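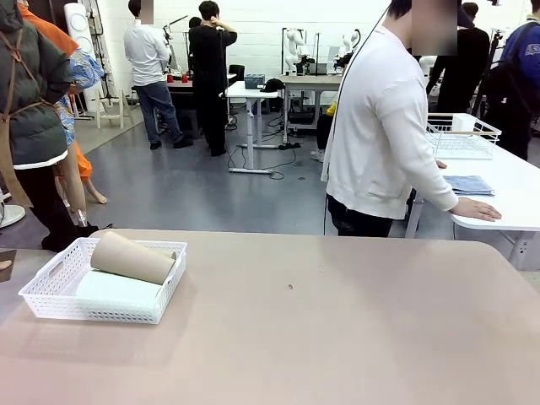

Mullthorpe Town Council leader Funmilayo Briggs to put her job on the line over rescue loan

I'm going to ask my own councillors for a confidence vote on Tuesday, and I wanted you to hear it from me before the rumours get any sillier.

You'll know by now that I backed the loan to Ernitz, our neighbours down the valley, when their council ran out of money in the spring. We agreed to lend them £900,000 over 5 years so the shared bus service and the swimming pool could carry on. I thought it was right then and I still do. But 3,182 of you have signed a petition saying you don't, and I can't very well go on telling people I listen if I put that in a drawer!

I've read a good many of the comments (I was up until gone midnight with them). Some are rude, fair enough. Most of them ask why Mullthorpe should pay when our own roads are in such a state, and that deserves a proper answer. The road money sits in a separate budget and hasn't been touched. The loan comes out of reserves, and Ernitz starts paying it back in August, with interest.

My deputy, Councillor Odukoya, voted against the loan and will be free to say so again. So will everyone else in the group – there's no whip on this one. If I lose, I'll stand down as leader that evening and carry on as councillor for Gerico ward, where I've still got potholes to chase and a bus shelter to get mended.

The meeting starts at 7pm in the town hall and it's open to all. Questions from the public come first, so do get there early if you want to speak. I'll stay behind afterwards to talk to anyone who fancies it, whichever way it goes.

Ends

Press enquiries: the leader's office, Mullthorpe Town Hall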